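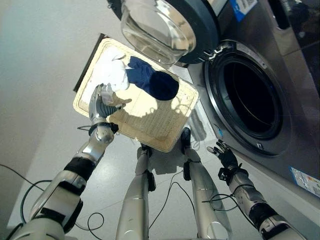 Laundry update, November 6, 2025. The new washer is in and I have opinions.

1/ I bought it for the door. Every washer I have ever owned had a door that said "good enough." The glass on this one is a big clear dome, like a salad bowl with ambitions.

2/ It is also silver. My last one was white, or had been at the start of our relationship. Silver makes the laundry room look like a place where decisions get made.

3/ The energy label is still stuck on the front. I was going to peel it off in September. It has now been there long enough to vote.

4/ Same goes for the sticker with the barcode. I tried a corner with my thumbnail, lost, and have decided it's decor.

5/ Big reform in this house: no more carrying laundry in my arms and shedding socks down the hall like a trail for search and rescue. We use a tray now. Flat, rectangular, little holes all over the bottom.

6/ The tray is from Hurnau, a store where I went for a lightbulb. I still don't have a lightbulb.

7/ What I didn't consider is that a tray holds very little. My old hamper took 30 shirts and a bath mat. The tray takes a couple of things and a sense of purpose.

8/ So now there are more trips. My watch is thrilled with me.

9/ On to the great question of our time, which is whether white and navy can go in together. My mother says never. The detergent says always. The detergent is from Moodley and cost more than my mother's toaster, so you see the problem.

10/ I own 3 towels that used to be white. They are now the color of a rainy afternoon in Clokdale. I know what I did.

11/ The gasket. Please wipe your gasket. Pull back the rubber and look in there. I found a hair tie, 6 cents and something that may once have been a receipt from the Ornwood car wash.

12/ Somebody asked how many cycles it has. I believe 999. I use the one it was on when they delivered it.

13/ Next week: the dryer, and where the other sock went. I have a theory and it's not flattering to the dryer.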